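Fendthorpe wrist contact fault

The Fendthorpe wrist contact fault was a failure in the control software of a household service robot at the Fendthorpe test site, operated by Seveo. It caused a robot arm to keep moving downward after its wrist camera had lost a usable view of the work area. The fault was found during trials of bathroom tidying tasks and was formally reported on 13 Dec 2021. No injuries were recorded. The report led to changes in the way the Argate control package handled low-detail camera images.

Background

Seveo began the bathroom trials to study how a fixed arm could pick up and place small toiletry items near a sink. The work used two camera views - one from a stand beside the vanity and one from a small camera at the wrist. The wrist view guided the last part of each approach, when the gripper was closest to the countertop. Argate compared successive wrist images and used visible detail to estimate the distance to the surface below.

Pale, glossy surfaces were known to be difficult for this method. Heather Kinnear, who led the software group, had noted in an earlier internal memo that white fixtures offered few features to track and that strong side lighting made the problem worse.
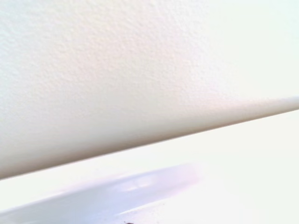 Close view from the wrist camera, with a textured cream surface above a bright white plane and a blurred, curved rim in the foreground.

Description of the fault

When the number of tracked features dropped below a set limit, Argate was designed to stop the arm and hold its position. In the affected version, the package instead reused the last valid distance estimate. The arm then moved as if it were still well clear of the surface. In the most serious case, the gripper pressed against the basin for 2 seconds before the joint force limit stopped the motion. The basin was chipped and one fingertip pad had to be replaced.

A review of 300 stored approaches found the same error in 20 of them. Most had ended without contact, as the planned path turned upward before the gripper reached the countertop. The operators had therefore seen nothing unusual, and the logs listed these runs as normal.

Investigation

The inquiry was led by Gervásio Batista, a safety engineer with the consulting firm Pimentel. His group repeated the approaches at reduced speed with an operator at the stop control. The vanity remained clamped to its platform throughout, so that movement of the furniture could be ruled out as a cause.

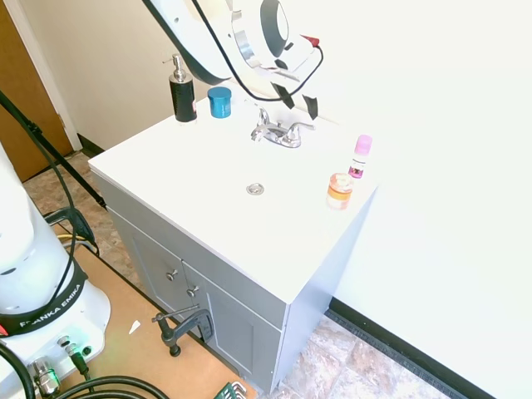 Robot arm over the vanity, with the gripper above the faucet and small containers on the countertop.

The group traced the error to a timing change made in December of the previous year. The change allowed a stored estimate to remain valid during brief gaps in the camera data. It was meant to smooth the motion of the arm, but it did not separate a missing image from an image with too little detail. Lighting was listed as a contributing factor. The placement of items on the countertop was not.

Corrective measures

Seveo withdrew the affected version from all of its test stations. The revised package discards a stored estimate after 80 milliseconds and stops the arm if no new value is available. A second check compares the wrist estimate with the position given by the side camera - a step that had been left out of the first design to save computing time. Approach speed near hard fixtures was also reduced.

Batista's report recommended that camera loss and low image detail be recorded as separate events in the logs. Seveo accepted this recommendation. A further proposal, to fit a contact sensor to each fingertip, was deferred pending tests of sensor life in damp rooms.

See also
Collision detection
Robot safety
Visual servoing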